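**Camton Learning Group: Minutes of the Data Gathering Meeting**

Date: January 24, 2024

Chair: Ayantu Gebru

Minutes taken by: Rhodri Prothero

**1. Minutes of the previous meeting**

The minutes were approved with one correction. Under item 4, "Brindix" should read "Gashaw" in the second line.

**2. Status of the Gashaw set**

The Chair reported that the set now holds 2298 accepted demonstrations from all home sites. A further 237 are waiting for review. The Kedbridge site was added to the schedule this month and is recording small soft goods and jewelry: scrunchies, bead bracelets and similar items, handled on a bed-sized cloth with a red box close at hand.

It was noted that the review backlog has grown since the previous meeting. The group agreed that no new site will be opened until the backlog is below 80.

**3. Hand-held gripper work at Kedbridge**

The group reviewed material from the site. Two points were entered in the record. Rings and loops remain the hardest class to label, as the point of contact is often hidden by a finger pad. Patterned cloth is to be kept in the set, and operators are not to replace it with plain sheets.

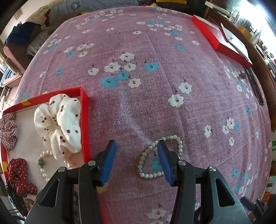
Flowered cloth, Kedbridge site, with a loop-shaped item near the finger pads. 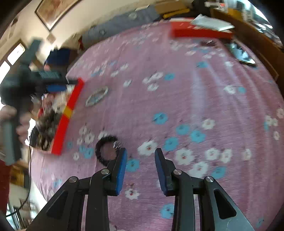 Rhodri Prothero objected that the labeling rule for loops was written for rigid rings and does not hold for elastic ones. In his view a stretched hair tie and a closed bracelet should not share a class, and he asked that reviewers stop merging the two until the rule is rewritten. He added that he would sooner lose a week of review than relabel the whole set in July.

The Chair accepted the objection in part. Merging is suspended for new demonstrations. Those already accepted will stand until a sample has been checked.

**Action:** R. Prothero to draft a revised rule for loops and circulate it before the next meeting.

**Action:** A. Gebru to draw a sample of up to 360 accepted demonstrations for checking.

**4. Two-hand recordings**

Discussion was brief. Start and stop marks from the left and right tools must agree before a demonstration is submitted. Brindix will reject files in which only one tool has been marked. The operator guide is to be amended accordingly.

**5. Other business**

The request for spare finger pads was approved. The question of storage at Camton was deferred.

The meeting was adjourned.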